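Home Tickets Kitchen Knowledge Base My Account

Ticket: Dirnton toaster oven trips the outlet, but only sometimes
Status: Open
Opened May 22, 2025

Hi again! Adding everything I've tried so far, so you don't have to ask me for it piece by piece. The oven is the Dirnton countertop one I bought last August, and it ran fine all winter. Now the outlet clicks off partway through a bake. Not every time, maybe one bake out of three, and always when I'm in a hurry.

First thing I did was unplug the two-slot toaster next to it. They share an outlet and I know your help page says not to run both (I don't, I swear, well, I did once). With the toaster unplugged I got two good bakes and then it clicked off again at 14 minutes. So the toaster may be part of it but it's not the whole story.

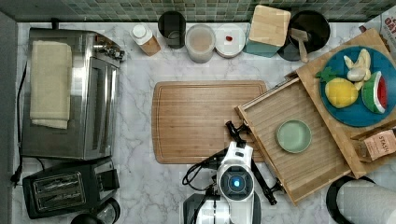 Next I moved on to the cord. It runs down the far left side of the counter and I wondered if it was getting pinched, so I pulled the oven forward and felt along the whole length. No kinks, no warm spots, plug looks clean. I also put it on a different outlet across the room for one batch of rolls and it made it the full 32 minutes – first good news all week!

Your last reply asked about air space. I do keep a folded dish towel on top when the oven is off, and it comes off before I turn anything on. The canisters and the wooden box stay along the backsplash, and the cutting board lives in the middle of the counter. The play food ends up there too, pineapple and all, but off to the right, well away from the heat. If you need more clearance on the side than that, tell me how much and I'll shuffle things over.

Still to do: reset the outlet and leave the oven on empty for 15 minutes with nothing else plugged in. If it clicks off again I'm going to have the outlet swapped before I blame the oven.

One question – does the Ferkow extended warranty cover this if it's the thermostat? The receipt is from Buthelezi and I can send a copy.

Related tickets
Astum kettle shuts off before boiling
Dirnton crumb tray won't slide back in
Oven timer stuck on zero
Outlet clicks off when fridge starts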